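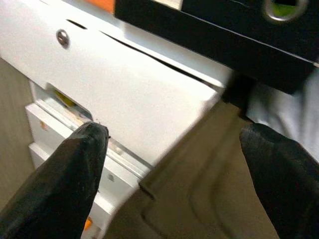
Wasilewska Robotics Club is looking for new members!

We're a student club teaching a robot arm to do everyday jobs, and this term's project is drawers. Opening one sounds easy until you try it with two stiff fingers and a handle that's only a slot in the front. We have 728 practice runs saved so far and want plenty more before the Salberg competition in November.

There are places for 11 people. You might drive the arm, sort through recordings, design new fingertips or write code – most of us end up doing a bit of everything, and swapping is encouraged. You don't need any experience. Thulani Chauke joined last year from the textiles course and now runs our evening sessions.

We meet from 6 pm and ask for roughly 3 hours a week. It's unpaid, but travel to Salberg is covered and there's always something to eat.

To join, send a few lines about yourself to Bernice Ofori at the club desk. Tell her what you'd like to have a go at – and if you've ever taken something apart just to see inside, we'd love to hear about that too!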